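Section 3: Fitting the Sosska mattress topper and getting the sheet back on

I wrote this section after putting the Sosska on my own bed and then on two others in the family, so you get all my mistakes for free. Read it through once before you open the bag, please!
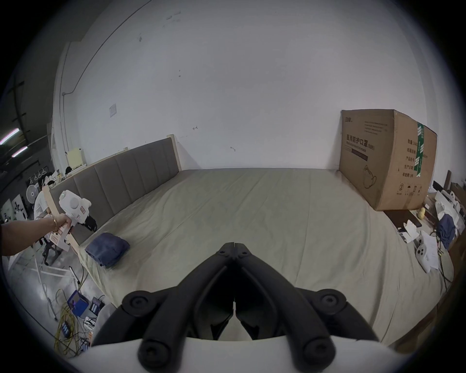 Before you start

You'll need the topper, its zip cover, the four corner straps (they're in the small pouch, don't throw it out with the wrapping like I did) and a fitted sheet with deep pockets. Scissors are handy for the outer bag only.

Caution: the topper is packed very tight. Keep the scissors away from the inner plastic and tear that one by hand along the dotted line.

Unrolling

1. Strip the bed down to the bare mattress and give it a quick vacuum. I do the seams too, that's where all the crumbs live.

2. Lay the roll across the foot end with the printed arrow pointing toward the pillows. If you start at the pillow end you'll be fighting the thing the whole way, and it will win.

3. Open the inner plastic and let the topper unroll on its own. It goes slowly at first and then all at once, so move your coffee.

4. Leave it flat for 5 hours with a window open. The smell is mostly gone by then. My cousin Raluca Munteanu slept on hers after one hour and said it was fine, but the corners were still curling up on her in the morning.

Note: in a cold bedroom it takes longer to fill out. Mine arrived in December and I gave it overnight.

Cover and straps

5. Turn the zip cover inside out, reach through to the far corners, grab the topper by those corners and pull the cover back over your arms, same as you would with a duvet. The side with the little raised dots goes down.

6. Close the zip. It should end up at the foot of the bed. Tuck the zipper pull into its pocket or it will scratch the bed frame.

7. Hook each strap under the mattress corner. Do one corner, then the one diagonally across from it, then the other two. You want them snug — if the topper starts to bow in the middle, let the straps out a bit.

Caution: lift the mattress corner with your knees bent, and get someone to help if it's a heavy one. I pulled something in my back on the second bed and complained about it for 3 days.

The sheet

8. Check the pocket depth on the label. A topper and a thick mattress together need a pocket of 40 cm. My old Piletti sheets were too shallow and popped off every single night.

9. Start at the head, both corners, then walk down and do the foot. Smooth from the middle out with your forearm. A few creases will stay, and I've stopped ironing sheets over it.

Washing and airing

The cover can go in the machine, gentle cycle, zip closed. Hang it to dry. The topper itself never goes in the washer, so for spills just dab with a damp cloth and a drop of dish soap, then stand it on its side until it's dry all the way through.

Turn the topper head to foot every season. If a strap snaps, Vasiliu sells spares in the same width, and they fit the Sosska loops just fine.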